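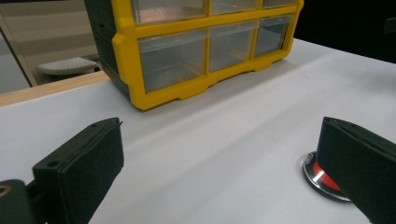
4. How Reviewers Write About Setting

4.1 Material

The reviews studied in this section come from two sources. The first is Uvau, a general site on which any registered reader may post. The second is Panik, a smaller review journal whose contributors are assigned titles by an editor and paid a modest fee. From the two sources together we collected almost 2,000 reviews of novels set in small rural communities. Reviews shorter than three sentences were removed, as were those that only repeated the publisher's summary. The collection was closed on Mon 26 October, and reviews posted or changed after that day were left out.

All of the novels had been published in English by independent presses. The largest share came from Hinds, whose regional fiction list was the subject of Section 3. No author is represented by more than one title. This was done to keep a popular series from shaping the results, although it meant setting aside several books that had drawn a large number of long and careful reviews.

4.2 Praise for setting as praise for travel

The most common way of praising a setting in these reviews is to say that the book carried the reader there. Words such as "transported" and "taken" appear early, often in the first two sentences, and are usually followed by the name of the village or the region. The reviewer then moves on to the plot and rarely comes back to the place. In the reviews on Uvau this pattern is so regular that it can be treated as a fixed opening, much as a letter has a greeting.

Reviewers for Panik use the same words less often and place them later. When they do praise a setting, they tend to tie it to a particular chapter or to a habit of the narrator. The difference may come from editing. Contributors to Panik receive a style sheet that asks them to support each judgment with something from the text, and we sent a short set of questions to contributors to learn how closely it was followed. 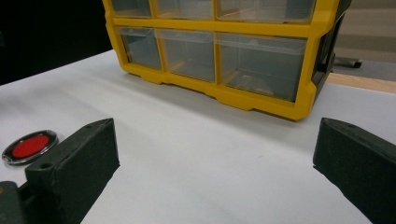

The style sheet, one contributor replied, had little to do with it, as most people who wrote for the journal had already grown tired of reading that a book "took them away" and would have avoided the phrase without being told. The same contributor added that a reviewer who knows the region will seldom describe reading about it as a journey. We return to this point in Section 4.4.

4.3 The case of Kullamico

One novel in the collection deserves separate treatment. Its story takes place in Kullamico, a hill village that the author made up and placed among real towns. The novel contains no map, and the distance from Kullamico to its neighbors changes from one chapter to another. The narrator, a young teacher in his first post, mentions the bus ride as short when he arrives and as very long when he leaves.

Reviewers dealt with this in different ways. A large group did not mention it. A second group took Kullamico to be a real village and praised the author for accuracy. A third group saw that it was invented and still used the language of accuracy, writing that the village "felt true" or that the author "must have lived there."
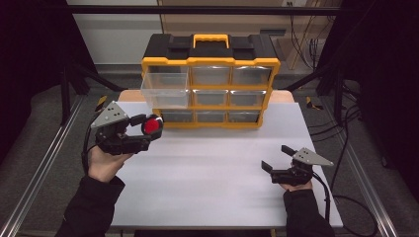
The second and third groups are hard to tell apart on the basis of wording alone. Both speak of the school, the market and the rain in the same terms, and both give high ratings. We therefore coded a review as belonging to the second group only when it made a direct claim about the village outside the novel, for example that the reviewer hoped to visit it. Eight reviews met this test. All were posted on Uvau.

It would be wrong to treat these eight as simple mistakes. The opening chapters name real roads and a real river, and the publisher's description calls the book "a portrait of village life" without further comment. A reader who trusts that description has been given good reason to believe in the place.

Minor characters also matter here. Reviews that believed in Kullamico gave more room to the shopkeeper and the priest than to the teacher's private troubles, which take up the greater part of the book.

4.4 Knowledge of the region

Few reviewers say where they live, and we made no attempt to find out. A small number state that they grew up in or near the region described. Their reviews are longer, quote more dialogue, and are less generous to the minor characters.

Figure 2. Drawer organizer with one top-row drawer pulled forward.

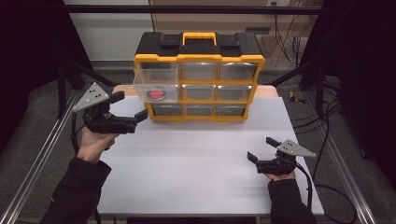 A reader who commented on an earlier draft of this section objected that local reviewers are less generous because they are comparing the book with people they know, and that this should be counted as a different kind of reading instead of a stricter one. We accept the objection in part. Several local reviews do compare characters with relatives or former neighbors. Others, however, fault the dialogue on grounds that any careful reader could share, such as the habit of having every older villager speak in proverbs.

The ratings themselves offer little help. Local reviewers give nearly the same scores as the rest, even where their written remarks are harsh. A second collection, planned for November, will include a question on this point.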